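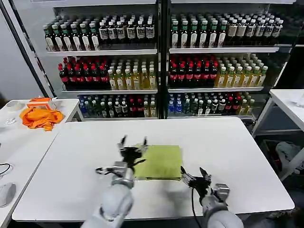 Good Practice at the Folding Table: A Gallery With Objections

Two arms, one yellow-green cloth, and a wall of bottles for a background. Two-arm cloth work, right gripper open.

I have been reading the Mikkelsen guide to good practice for table-top cloth handling, all 44 rules of it, and I read it next to the work it claims to govern. Some of the rules are sound. A fair number were written by people who like the sound of a rule. A few would make a table less safe or the results less honest if anyone followed them to the letter. The notes on this page go rule by rule for the ones I had something to say about, a line or two where that was enough and more where I got annoyed.

I don't sell arms and I don't sell training. Ye-rin Song and Annick Lachance both read a draft and both disagreed with parts of it, and I have left their objections in where they landed a hit.

Clear the work surface

The guide wants the work surface free of "all items not required for the task." Good, as far as it goes. The white table under the grippers has the cloth on it, which is what you want.

What the guide won't say is where the surface ends. There is a second table off to the left with an orange cloth, a roll of tape, a cable and a mouse on it. Does that one count? If an elbow can swing over it, I say it counts. If not, let people keep their tape within reach. The guide gives you no way to decide, so every shop decides for itself and then ticks the same box.

Plain backgrounds

Rule nine or so, depending on your edition: keep the area behind the work "visually neutral." I have never seen good evidence for this one, and I have asked. The shelves behind this table are packed with bottles, red caps and green caps and yellow ones in the middle rows. By the guide's standard that's a fail.

By mine it's an open question. A policy that only folds in front of a blank wall is a policy for blank walls. Stores have shelves. Stockrooms have shelves. If your results fall apart when somebody puts a row of bottles behind the table, I would like to read that in the report before I buy anything. Annick's reply was that you should change one thing at a time, and she's right about that for testing. She's wrong that it belongs in a safety document.

Bright cloths

"Select a test article that contrasts with the surface." Lime yellow on white passes. So would almost anything except the white dish towels that people own and would like folded.

I'd keep the rule and add a sentence: say what color you used, and say it in the same paragraph as the success rate. The brochures never do.

Fingertips

The guide spends a page and a half on finger covers and not one line on points. Look at the left gripper, with its thin pointed tips. Thin tips are good for getting hold of an edge of fabric and bad for anything soft that comes between them and the table, hands included. The rule as written asks for covers "where practical." In my experience those two words are where a rule goes to sleep. Either measure the tip and set a limit on the force behind it, or admit that this one is left to the operator.

Cables

Cables should be "secured along the length of the arm." Most people secure them along some of it and let the last stretch hang, as the black one does here from the right gripper. A wrist has to turn, and a cable tied down hard at the wrist wears out there.

So the slack is needed, and the guide pretends it isn't. A useful rule would give a largest loop size and tell you to run the arm through its full reach at low speed while somebody watches that loop and does nothing else. Soon-im Ha has this taped up next to her own setup in larger print than any official rule, and I'd take hers over the guide's.

Overlapping reach

Two arms over one cloth will want the same piece of air sooner or later. The guide calls for "a defined zone for each arm." Fine for packing boxes. For cloth it's close to useless. To bring one side of a towel across to the other, one arm has to go into the other arm's half, and a zone rule that gets switched off for every fold is decoration.

What you need is a rule about timing and speed when the gap is small. I looked for one. The nearest thing is a footnote telling you to ask your supplier. I asked Medov and got a slide deck.

Who may stand where

The guide draws a line on the floor and tells you to stay behind it while the arms are powered. Then, eleven pages later, it tells you to straighten the cloth by hand between runs. It doesn't tell you to cut the power first. Read the two together and you get a rule that nobody can follow all day, which teaches people that the line is optional.

Pick one. If hands go in between runs, then write down the state the arms must be in, who confirms it, and how. I would put the stop button in that sentence too. A stop button should be reachable from the spot where you lean in, and the guide only asks that it be "clearly visible." I can see the moon.

Logging the failures

This is the part I care about most, and it gets half a page. The guide asks for a log of "completed runs." Ulemell's own write-up, which follows the guide and says so on the cover, reports 912 completed folds. It says the program had up to 1000. You may want to know what happened in the rest. So did I. The write-up calls them "excluded," with no reason given, and under the Mikkelsen rules that is perfectly good practice.

A run starts when the arm first moves. If the cloth slips, that's a run. If somebody reaches over and fixes a corner, that's a run with a hand in it, and it should be marked that way. Ye-rin thinks this would make everybody's numbers look terrible for a year. Probably. I can live with a bad year.

What counts as folded

No definition. I went through it 2 times looking. The cloth on this table is lying roughly flat with some darker folds near one edge, and two honest people could argue over whether to score a cloth like that as ready to start, partway along or done. The guide leaves it to "operator judgment," and the operator is usually the person whose project depends on the answer.

A cheap fix: draw the finished shape on paper at full size, lay it next to the cloth, and let somebody from another team call it. We tried this in August. The arguments got shorter.

Things on the lower levels

Floor and under-table storage gets one line, "keep tidy," and I have no quarrel with it beyond its being empty. A pile of fabric on a low level beside the work bothers me less than a trailing cord does. The guide treats both the same.

The sign-off sheet

Every section ends with a box for initials. Rallier sells a binder with the boxes already laid out, and a person can fill in the whole binder from a chair in another building. I would trade all of those initials for one unannounced visit a month by somebody who is allowed to switch the thing off.

Rules I would keep as they stand: low speed after any change of gripper, no loose sleeves or lanyards near powered arms, and a written note of who changed what and when. They're short and you can tell by looking whether people follow them.

Corrections are welcome, particularly from anybody who has the test behind the plain background rule. Send the data along with the opinion, please. I have plenty of opinions already.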